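Drorkis Releases Rellska Stacking Bowl for Canteens and School Kitchens

MALUSHOLM, November — Drorkis, a supplier of tableware to institutional kitchens, has released the Rellska, a shallow ceramic bowl designed for repeated stacking and separation in high-volume food service. The bowl is offered in one size and one colorway and is available to contract customers from this month. Retail sale is not planned.

The Rellska replaces the Sokol bowl, which remains in the catalog until existing stock is sold. The principal changes are a revised foot ring, a wider inner shoulder and a harder glaze at the rim. Together they address the most common complaint received about the Sokol, namely that bowls nested too tightly after washing and had to be twisted apart.

"Two bowls that grip each other are a slow job for one person and a chipped rim for the next," said Mayuree Boonyarit, head of product at Drorkis. "We moved the contact point down the wall. The upper bowl now sits on its foot, and there is a gap at the rim wide enough for a fingertip in a glove."

The gap between nested rims measures 8 mm. On the Sokol it measured 3 mm. The change adds height to a stack, and customers who store bowls in fixed-height racks should check clearance before ordering. A drawing with stacked dimensions is included in the data sheet.

Each bowl holds 565 ml to the rim. The recommended serving volume is lower and depends on the food; kitchens portioning soup should allow for carrying on a tray. The capacity is unchanged from the Sokol, so existing ladles and portion charts can be kept. Lids made for the Sokol do not fit the Rellska. A new lid is in preparation and will be announced separately. 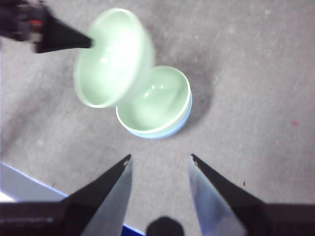

Glaze selection took longer than the work on the shape. The interior and exterior are glazed in separate passes, with the rim masked between them and finished last. The color specification was set by Berkay Oral, glaze technician at the Malusholm works, who tested the combination against the gray flooring and gray worktops found in many service kitchens. A pale mint green was chosen for the interior and a light sky blue for the outer wall, divided by a clean white ring at the rim. On a matte gray floor the white ring gives the bowl a distinct outline, and the inner curve returns small, bright highlights under a lamp. The same edge is used as a visual reference at inspection: chips show as a break in the white line. Staff sorting clean ware can check a rim by turning the bowl once in the hand.

The two-color scheme also serves a sorting purpose. A bowl placed upside down shows blue, and a bowl placed upright shows green from above. Kitchens that dry ware inverted and store it upright can use the color to tell which stage a shelf is at. Drorkis does not supply the Rellska in plain white.

Handling

The bowl should be lifted by the rim and tilted before it is drawn clear of the bowl beneath. A straight vertical pull is possible but offers no advantage, and with wet ware it may bring the lower bowl along. Stacks should be set on a flat surface and kept to the height given in the data sheet. Bowls should not be slid across concrete or other abrasive floors — the foot ring is left unglazed and will wear.

The Rellska is suitable for commercial dishwashers and microwave ovens. It is not intended for use in conventional ovens or over a flame. Abrasive pads will dull the interior glaze over time; a nylon brush is sufficient for dried food.

Trial use

Before release, the bowl was used in the staff canteen at the Malusholm works alongside the Sokol. Kitchen supervisor Faraji Mfaume kept the breakage log and reported on washing, drying and storage.

"The stacks are taller, so we had to move one shelf," said Mfaume. "After that there was little to report. They come apart when you pick them up. I would have liked the foot a bit heavier, and I said so."

The weight of the foot was reviewed following the trial and left as designed. According to Karthikeyan Iyer, production engineer, a heavier foot would have lengthened the firing cycle and increased the load on the lower bowls in a full stack.

Ordering

The Rellska is packed 96 to a crate, with card dividers between stacks. Part crates are not supplied. Customers replacing a complete Sokol inventory may return unused Sokol crates for credit if the seals are intact. Mixed stacks of Sokol and Rellska bowls are not recommended, as the foot rings differ in diameter and the upper bowl may rock.

Sample bowls, the data sheet and a glaze reference tile can be requested through the contract sales office. Requests should state the type of dishwasher in use and the internal height of the storage racks.

Press contact: Mitiku Feyisa, Drorkis, Malusholm. Calls are answered until 4 p.m. Product drawings are available to trade publications on request.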